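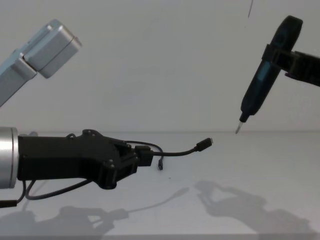

Azlan Tjoa objected, when an early draft of this section went around, that a rule no operator can break is hardly a rule, and that half of what the Heketville guideline calls "safe tool practice" would be satisfied by leaving the power off. We think the objection is fair. It applies most strongly to clause 2, on powered tools in two-arm cells, and we take that clause first.

**4.2 What the clause asks for**

Clause 2 says that a powered tool held by one arm must keep "adequate separation" from any item held by the other until the task requires contact. It does not say how separation is measured, or from which part of the tool. For an electric screwdriver the choice matters. The tip of the bit, the nose and the clamp around the body can give three different answers for the same pose (Figure 1). A lab that measures from the clamp will pass poses that a lab measuring from the bit would reject, and both will report that they comply.

We applied the clause to 396 logged episodes from the Kimen cell, first measuring from the bit and then from the clamp. The clause sets no limit, so we borrowed 80 mm from the Wuisan checklist, which gives no source for the number either. The two readings disagreed often enough that we do not report a compliance rate. Any rate we gave would mostly describe our choice of reference point.

A second problem is the cable. The guideline treats a held item as a rigid body whose extent is known once it has been gripped. A cable with a plug on it is held at one place and goes where it likes everywhere else. Danang Wattimena suggested adding a fixed margin for the free length, and we tried this. A margin large enough to cover the loops made nearly every two-arm pose a violation, including poses that no reasonable reviewer would question.

**4.3 Rest states between tasks**

Clause 7 is meant to be the easy one. Before a new episode begins, both grippers should be free of tools and parts, and any loose item should lie on the work surface "in a neutral condition."

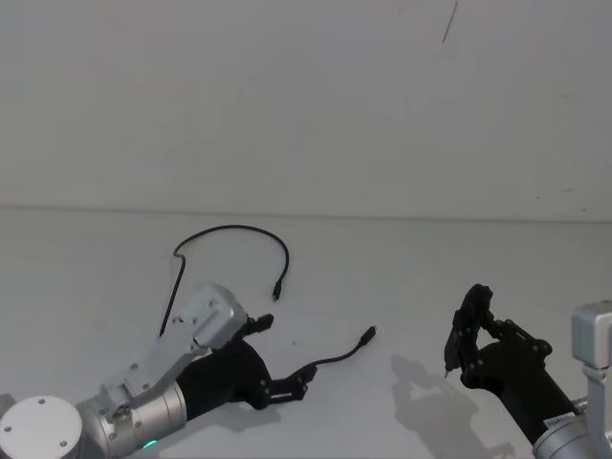
*Figure 1. Two-arm cell with a black cable. First panel (start of section): cable held near its connector end by one arm, electric screwdriver held by the other. Second panel: cable on the table, neither end gripped.*

The word "neutral" carries more weight than it can bear. Annotators working from the Karia manual took it to mean untouched by either arm. Others took it to mean ungripped, and accepted a cable lying beside a finger linkage. Of 1,522 rest states reviewed in January, the disputed ones were almost all of this type. We could find no evidence that either reading leads to fewer faults in the next episode, and the guideline cites none.

Our recommendation is modest. Clause 2 should name a reference point on the tool and drop the word "adequate." Clause 7 should say "ungripped" if that is what is meant. Until then we would treat claims of conformity, our own included, as statements about paperwork.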